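Costello House Kitchen Gets a Good Going-Over Before the Spring Breakfasts

3/18/22

The shared kitchen at Costello House is getting its counters back. Anyone who has tried to butter a slice of toast in there over the winter will know how welcome that is, what with the cereal, the mugs, the bread things and all the odds and ends that people set down for a minute and then left until the end of the month. The tidy-up is meant to be finished in time for the spring breakfasts, which start up again shortly and which, if last year is anything to go by, will fill every chair in the dining room and a good part of the hallway too.

The kitchen serves the 27 households in the building, plus whoever happens to be visiting, and it has never been a big room. Last August the residents' newsletter asked people what they would change about it, and the answers came back nearly all the same. They weren't asking for new appliances or fancy lighting (although one person did put in a hopeful word for a waffle iron!). They wanted somewhere to put a plate down. So the work this month is mostly a matter of going through what is already there, deciding what deserves a place on the counter, and finding a drawer or a shelf for everything else.

Breakfast things are getting the most attention, as they are what people reach for first and put back last. Cereal boxes, granola, mugs, the toaster and the toaster oven have all been part of the sorting, along with a few items from the children's play kitchen that always seem to travel in from the next room.

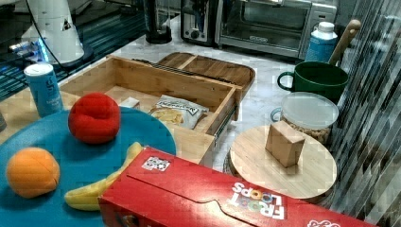 Will the toaster oven still be out where people can use it?
It stays on the counter all year, and so does the toaster, so you won't need to ask for a key or go hunting in a cupboard.

The play food is a story of its own, and a fond one for a lot of families in the building. It came in a big mixed lot from a Jimedix toy sale some years back and has been chewed, dropped, washed and argued over by a whole generation of small cooks. From now on it will have its own basket in the playroom, low enough for the children to get at by themselves, and parents are kindly asked to walk any stray fruit back there after breakfast. The pretend groceries do have a way of ending up beside the real ones, and more than one grown-up has reached for a piece of fruit before the first coffee and been sadly let down.

As for storage, Nisteck, the hardware store on the corner, has given the house a discount on 13 lidded canisters for dry goods. Oats, rice, flour and sugar will be moved into those and labeled on the lid as well as the side, so that you can read them from above when they are down in a drawer. Opened cereal can stay in its own box if the inner bag is rolled down and clipped. Please write your apartment number on anything you would like to keep for yourself. Food with no number on it will be treated as shared, and food that looks past its best will be left out on the end shelf for 72 hours before it goes to the compost, which ought to give everyone a fair chance to rescue a favorite.

The area beside the drawers is going to be kept for cutting and spreading, with a board left out and the space near it free of jars. It is a small thing, but on a breakfast morning it makes all the difference to have one stretch of counter where you can slice a loaf without moving six other things first.

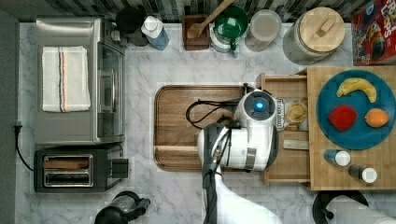
Wooden boards and spoons should be washed by hand and stood up to dry, please, and given a little oil now and again when they start to look thirsty. There is a tin of it under the sink, next to the dish soap. Towels can be hung on the rail by the window when you are finished with them, and there are always clean ones in the bottom drawer.

The first breakfast will follow the usual pattern, with toast, cereal, fruit and eggs, and rolls from the Nonitz bakery, which has kept us in rolls for as long as anyone cares to remember. There will be 2 sittings, the early one for families with little ones and the later one for everybody who would sooner sleep in. A sign-up sheet is on the kitchen door, with a column for jams and spreads if you would like to bring a jar along.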